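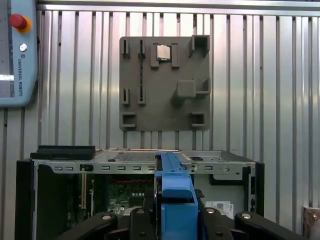

Plekville Tinkerers Forum > Workshop and Benches > PC building

Topic: Printed parts board on the wall, case lying down. Good habit or asking for trouble?

snehar_builds
9 April 2018
Hi everyone, long post coming, so get yourself a drink. I've been putting computers together on the dining table for years and I'm finally setting up a proper corner in the garage. The plan is to work with the case on its side, side panel off, and to keep the small parts on a gray 3D-printed board fixed to the wall right behind it. Tall narrow slots for the flat things, a few square holders, and a shallow recess for the processor with a raised tab on either side so it can't slide around. I love having everything at eye level, and I love not having screws and chips sharing a saucer (my grandmother's saucer, which she has noticed). My husband thinks a processor has no business being on a wall at all. Does anybody else work this way?
Sneha Rawat

oldbeige
Welcome to the garage life, Sneha! I'm with your husband on this one, I'm afraid. The board is lovely for brackets and cables and all the bits that wander off, but I keep a processor in its plastic clamshell until the moment the socket lever is up. I dropped one in December, pins down, onto concrete, and spent a whole evening with a mechanical pencil straightening 3 of them. It did boot in the end, but I aged.

kettle_and_solder
Depends on the chip, surely? If the pins are in the socket and the chip has flat pads underneath, a snug recess is pretty kind to it. What I'd want to know is how snug. Mine was printed a hair too tight the first time and I had to pry the chip out by the heat spreader with a fingernail, which I would not recommend to anyone I liked. Leave a little gap so two fingers can get at the edges.

snehar_builds
Good point about finger room, thank you. I'm using the Ollier board files and there's a setting for clearance, so I'll print one pocket by itself before I commit to the whole thing. The full board took 29 hours, and I'd rather not do that three times.

ZofieK
Hello from the printing side of the house! I have a board like this over my own bench, on ribbed metal sheet, and I want to say a word about the wall because people skip it. Corrugated metal only touches the back of your board on the high ribs. If you put a screw where there's a groove and crank it down, the board bows and every pocket goes out of square. Hang it from a rail, or put a flat backing strip behind it first. I did the strip and it hasn't budged.
Žofie Kováčik

oldbeige
Žofie, what plastic? I ask because of static. I know, I know, I'm the static guy.

ZofieK
Plain matte gray, nothing special, and you are right to be the static guy. I wear a wrist strap clipped to the bare metal of the case and I touch the case before I touch anything in a pocket. Conductive filament exists, but it was more than I wanted to spend on a shelf.

drumberg_dad
Can I put in a word about the other half of the question? Case on its side, every time. My old Drumberg tower is 26 pounds empty, and I used to build with it standing up and then lose a standoff down behind the power supply and have to turn the whole thing over like a pancake. Lying down, the motherboard faces you, gravity helps with the cooler, and the little screws stay where they fall. Put a towel under it if you care about the paint.

kettle_and_solder
No towels! Lint and static, both. A cardboard flat from the grocery store is free.

drumberg_dad
I have built on a towel for 30 years and I will be buried with that towel.

oldbeige
A rubber mat, gentlemen. It doesn't have to be a fight.

snehar_builds
You've all given me a lot to chew on. I think I'll go with the backing strip, a rubber mat, the strap, and the processor in its clamshell until I've tested the pocket with a dead chip from the junk drawer. Memory and brackets can go up on the wall right away. Žofie, how far apart did you put the screws on your strip? The Vondráček hooks I bought came with no instructions whatsoever.

ZofieK
One at each end and one in the middle, all on high ribs. Run your palm across the board afterward and you'll feel it if it's bowed. Send us a note when the test pocket is done, I'm curious what clearance you end up with!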